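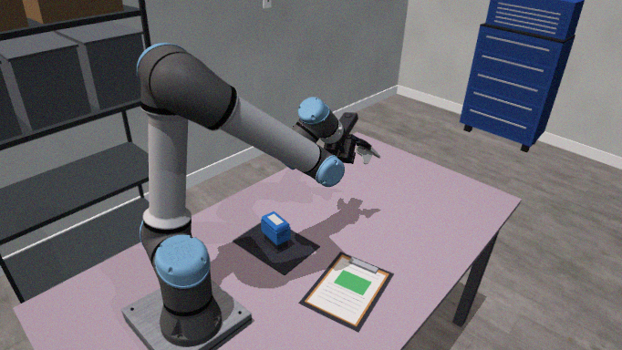 The usual advice on simulated demonstrations is to make more of them. Rendering is cheap, the arm never wears out, and a run started on Wednesday evening is a full disk by morning. I think the advice is wrong for small groups, and that most of us would get better policies by generating fewer episodes and reading them.

Take the Palwood set, which we use for box pickup. It has 1000 episodes. The task is simple: one arm, one table, a small blue box on a black mat, and a clipboard beside it that the policy should learn to ignore. When we replayed the whole set, 880 episodes were worth keeping. The other 120 had passed every automatic check. The success flag was set and no joint limit was exceeded. The trouble was in the motion. In many of them the planner had taken a legal but pointless route, swinging the wrist away from the box before coming back to it. A cloning policy has no way of knowing that the detour was an accident of the solver. It learns the detour.

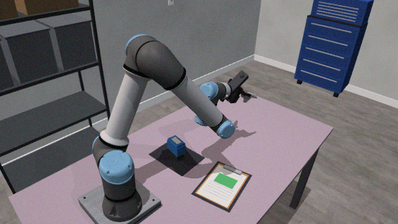

A success flag records the last state and says nothing of the path. If the examples are meant to teach a path, the path has to be graded. Path length divided by straight-line distance is a crude measure, but it takes an afternoon to write and it found most of our bad episodes. Replay at 2 or 3 times normal speed found the rest.

The second problem is variation in the wrong place. The scene generator we use, Nomell, will change wall color, floor texture and shelf contents on request. These are easy settings, so people turn them up. The box, meanwhile, stays within a small patch of the mat and at nearly the same angle. The result looks varied on a contact sheet and is narrow where it counts. I would fix the room entirely until the object poses and starting arm poses cover the workspace, and only then touch the background.

The objection I hear most is that scale washes this out. Perhaps it does at the size Niruvov works at. For a group with one workstation, 12 percent bad data stays 12 percent bad data when the set is doubled, as the same planner makes the same mistakes. The Mihăilă format at least has a field for a reviewer's grade – in most of the sets I have opened, it is blank.

My proposal is modest. Publish the rejection rate with the set, along with the rule used to reject. Keep the rejected episodes in a separate folder, as they are useful for testing a filter. Report the spread of object poses in centimeters and degrees. An episode count on its own should be treated as a file size.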